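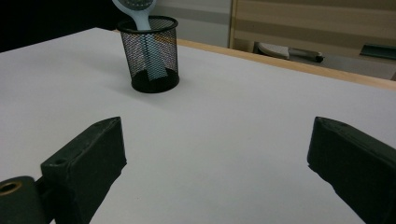 Sturnwood Residential Services
Household Guidance: Keeping Utensils in Open Containers

Residents of furnished apartments at Sturnwood are provided with limited drawer space. Many choose to keep everyday cooking tools upright on the counter or table, and a wire-mesh pencil cup serves this purpose well. The following guidance applies to all kitchens in the Zakent and Poulain buildings and replaces the sheet issued with the previous welcome packet.

Choosing a container

A mesh cup sold for desk use is suitable for light plastic tools such as slotted spoons, skimmers and spatulas. The open sides allow air to reach the handles, and the contents can be seen without emptying the cup. A cup with a solid base will hold crumbs and drips, and it should be turned out and wiped regularly.

Select a cup at least 4 inches tall. Long-handled tools will lean against the rim, and a short cup may tip when a tool is removed quickly. Metal ladles, rolling pins and other heavy items should be kept in a stoneware crock or in the lower drawer. Knives are not to be stored in mesh containers under any circumstances. The points can pass through the openings.

Placing utensils

Store spoons and skimmers with the head up and the handle down. Perforated heads dry more evenly in this position and are less likely to pick up dust from the bottom of the cup. Forks with sharp tines may be placed handle up if there are small children in the household.

Do not crowd the container. If a tool cannot be lifted out with one hand while the cup stays in place, there are too many tools in it. Items used less than once a month belong in a drawer.

Utensils should be dry before they are put away. Allow 10 minutes on the rack, then finish with a clean towel, paying attention to the holes in slotted heads.

Placing the container

Keep the cup on a level surface at least 14 inches from any burner. Plastic handles may soften or discolor when left near heat for long periods, even if the tool itself is labeled as heat resistant. On tables with wood edging, set the cup well in from the border so that water does not collect along the seam.

White tabletops mark easily. A felt pad or a thin cork round beneath the cup will prevent gray rings and scratches. Lift the cup when moving it. Sliding is the most common cause of surface damage reported at inspection.

Cleaning the mesh

Once a week, empty the cup and tap it upside down over the sink. Wash in warm water with a small amount of dish soap and work a soft brush along the mesh in both directions. An old toothbrush is adequate. Rinse, shake, and dry at once with a towel, especially around the rim and the base band, where water tends to remain.

Coated wire should not be placed in the dishwasher. Where the coating has chipped and rust is visible, the container should no longer be used for kitchen tools. It may be returned to desk use after cleaning.

For grease, soak the cup for up to 40 minutes in warm water with one tablespoon of baking soda, then brush as above. Steel wool and scouring powder must not be used.

Replacement pads are available at the Dremis Street office during regular hours. Requests for additional drawer inserts will be accepted through the end of August.

Last reviewed July 8, 2021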